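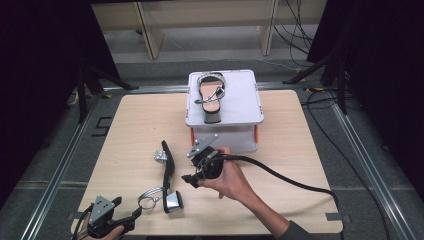
*Sandals at the Clutham open day. The grippers are held by hand, one in each, and the cables run off both sides of the table.*

January 12, 2018

I went to the Vuditell open day in Clutham expecting to see robots work. I spent most of my time watching people work, and I came away thinking the company had made the right choice about what to put in front of the public. I also think it left out one thing it should have said, and I will get to that.

The session I stayed longest for was the sandals. A person stood at a wooden table set in an aluminum frame, holding a black gripper in each hand. There was a small white stand with orange legs toward the back of the table. One sandal was lying on top of it with the toe pointing away, and the other was on its side on the table, sole up, strap flopped out to the left. The job was to pick up the sandals with the grippers, set them on the stand, then take them down and start again. The grippers are there so that the person has to do the job the way a machine would have to do it, with a pair of stiff fingers and no palm. What the person does is recorded, and the recordings are used to teach a robot arm the same job.

Reda Younis ran the table that morning. She told us the team had 3,191 recordings of footwear at that point, and that 1,602 of them were sandals. A man near me asked why more than half would be sandals when most people own more shoes than sandals. She said a closed shoe has a shape you can count on, and a sandal with a strap does not. The strap moves when you touch it. It can be under the sole, or out to the side, or folded over the footbed, and the right place to grab changes each time.

That was the most useful thing I heard all day, and it came from somebody standing at a table, answering a question from the crowd. I don't believe it would have come up if we had been shown a finished arm doing a finished trick.

I have been to that other kind of demonstration. In August I went to the Hegazy showroom in Jurnitz, where we sat in rows and watched an arm stack cups behind glass. It stacked them very well. There was music. When it was over a man with a headset microphone took questions, and the answers were all about what the arm would be able to do later. I asked what happened if a cup was handed to it upside down and was told that this was "a scenario the platform can support." I still don't know what that means. I drove home knowing that a machine could stack cups that had been put where it expected to find them, and I could have guessed that much before I left.

Companies like the Hegazy kind of show for plain reasons. It is short and it looks good on a phone, and it doesn't go wrong. But it gives people a false idea of where the difficulty is. If you watch an arm stack cups with no mistakes, you go home thinking that the problem of handling things is solved and that the only question left is price. Then you buy one, or your employer does, or your town votes on a grant for one, and everybody is surprised when it can't deal with a bag that has slumped over.

At Clutham you could see the difficulty for yourself, and you could feel it too. Visitors were allowed to try the grippers at a second table, with 16 people in each group and a few minutes per person. I am fairly good with my hands. I restore window sashes, and I can set a pane of old glass without breaking it. It took me 7 tries to get a sandal onto a stand the right way up, and I put a heel over the edge when I finally did it. You squeeze and nothing tells you how hard you are squeezing. You go for the strap because it looks like a handle, and the sandal swings around under it. The cable is always slightly in the way of your arm. A boy of ten or so who went after me did it on his second try and was very pleased.

After that I watched Younis's table with more respect. I also had a better sense of what the robot is being asked to do, and of how much of its skill, when it has any, belongs first to a person.

This brings me to what was missing. Ayman Morsy, who gave the welcome talk, spoke well about the arms, the software and the plans for the building. He spoke for half an hour. He did not say who makes the recordings, how long their shifts are, or what they are paid. I asked him afterward. He was polite about it and said that the recording staff were employees, that they rotated between tables, and that he would have to check on the rest. I believe him. But I thought it was odd that a company would build its whole open day around this work and then have nothing ready to say about the people doing it.

I don't raise this to catch anyone out. It is a real job, and a fairly new one, and there will be more of it. Somebody has to pick up the sandals thousands of times, in every awkward position, so that a machine can pick them up later in a warehouse or a shop or a care home. The person has to be careful, because a sloppy recording teaches a sloppy motion. It is hard on the wrists — mine were sore that evening from a few minutes of it. If I were a young person in Clutham looking for work, I would want to know whether this is a job you can stay in, and what it leads to. If I were a parent, I'd want to know the same.

A friend who read a draft of this said I was asking too much of an open day, and that people come for the arms. Maybe so. There was certainly a bigger crowd at the far end of the hall, where an arm was moving boxes. But the people at the sandal table stayed longer, and they asked better questions. One woman wanted to know if left and right shoes were treated as different objects. Another asked what they did about buckles. Those are the questions of people who have been given something real to look at.

So I would ask Vuditell to do it the same way next time, with the table out in the open and the grippers where visitors can pick them up. Give Younis the half hour and let her talk about straps. And print the shift lengths and the starting wage on the sheet they hand out at the door, next to the map of the parking lot.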